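The Kitchen Bowl: a short guide
November
Posted by the Tratwood household pages

I've been asked to write the entry on bowls, and I said yes before I'd thought about how much there is to say! A bowl is a round, open dish, deeper than a plate and usually wider than a cup, used for mixing, serving and eating. People have been making them for thousands of years, first from clay, wood, stone and dried gourds, later from metal and glass, and in the last century or so from plastic.

The shape has hardly changed. Most bowls have a foot (the ring underneath), a wall and a rim, and potters will happily talk about the foot for an entire afternoon. I did one evening class and my feet were always wonky. A good foot lifts the hot base off the table and gives you something to grip when you dip the pot in glaze.

Ceramic bowls come in three main sorts. Earthenware is fired at the lowest heat and chips if you look at it sideways. Stoneware is tougher and heavier, and porcelain is fine and hard and lets a bit of light through when it's thin. Patterns go on under the glaze or over it. The ones underneath last far better – my gran's set lost its gold edging in the dishwasher within 4 months, and that was all overglaze.

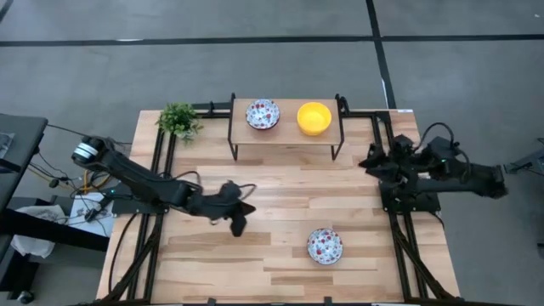
Plastic bowls arrived in ordinary kitchens after the war, and melamine was the big one, light and shiny and very hard to smash. It doesn't like microwaves, though, so check the base before you heat anything. Softer plastics pick up stains from tomato and turmeric, and I've never found a cure that works (bicarb helps a little, sunshine helps a bit more).

Sizes are a muddle. A cereal bowl from Bestadico holds 596 ml to the brim, while the Grandano one I bought to match it is a good deal smaller, and both say "medium" on the label. For bread dough I'd go for something around 3 litres, with steep sides so the flour stays in.

Wooden bowls want washing quickly by hand and a rub of food-safe oil now and then. Never leave them to soak!

Comments (3)

potsandpans29: Melamine scratches terribly if you use a hand whisk in it. Otherwise a nice read.

Gillyflower: My Contreras mixing bowl has no foot at all and slides all over the worktop. Damp tea towel underneath sorts it.

marrowman: Any chance of a bit on pudding basins?

Related entries
The colander
Jugs and pitchers
Looking after wooden spoons
Glazes for beginners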